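机器人怎么学会买菜?

2024年10月24日 文/福田加奈子(Kanako Fukuda)
阅读时间:4分钟

小朋友,你陪爸爸妈妈买过菜吗?拿起篮子,走到菜架前,挑一根胡萝卜,放进去。这些事你做起来很容易,可是对机器人来说,每一步都是难题。

我在 Zenico 实验室写科普文章。今年我们的研究小组想回答一个问题:机器人要看多少次示范,才能学会买菜?

一、先搭一个小菜场

真的菜场人多,机器人走错路会碰到别人。所以我们在屋子里搭了一个小的。菜架是木头的,上面有黄瓜、辣椒、西红柿,都是假的。假菜不会烂,掉到地上也可以再用。购物篮放在圆桌上,机器人的第一个任务就是去拿它。
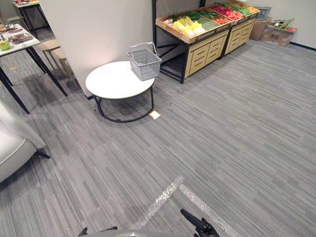 宫崎哲也觉得,用假菜练习有一点不公平,因为真的西红柿是软的,捏重了会破,机器人在这里学不到“轻轻拿”。他的意见很对。假菜只能教机器人认路、认菜和伸手,力气的大小要在下一个阶段再学。

二、人做老师

我们用的方法叫“模仿学习”。名字有点难,意思却简单:人先遥控机器人的手臂,把买菜的动作做一遍,机器人把自己看到的画面和手臂的动作一起记下来。这样的一遍,叫做一次“示范”。

你学写字的时候,老师也许握过你的手。遥控机器人和这个有一点像。不过机器人没有你聪明,它要看很多很多次。

三、一只手提,一只手拿

买菜还要两只手配合。一只手提着篮子的把手,篮子不能太斜,另一只手要去拿菜。篮子里已经有胡萝卜和白菜的时候,会比空的时候重,手臂的动作也要跟着改变。

还有一个麻烦是长豆角。它软软的,会从架子边上垂下来,机器人不容易决定从哪里抓。土豆是一个一个的,但是堆在一起,拿一个,旁边的可能会滚。

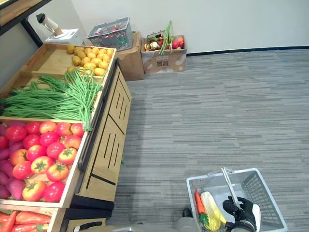

四、我们发现了什么

第一组机器人程序只学了50次示范,第二组学了399次。然后两组都参加同样的考试:从菜架上拿指定的菜,一共考224题。

学得多的那一组,成绩好很多,这个大家都猜到了。让我们吃惊的是另外一件事。我们又挑出18次示范,在这些示范里,人故意先抓歪,再慢慢改正。把它们加进50次的那一组以后,机器人抓歪了也会再试一次,以前它只会停在那里。

所以,看别人怎么改正错误,对机器人也有帮助。你做算术的时候,擦掉的那些答案也不是白写的。

五、还不会的事

如果把土豆和西红柿换一个位置,机器人有时候还去老地方找。我们现在正在每天换菜的位置,让它不要只背位置,要真的去看。

小任务:请一位家人闭上眼睛,你只用说话来指挥他,从桌上拿一个苹果放进碗里。数一数你说了几句话。

评论 18 分享 50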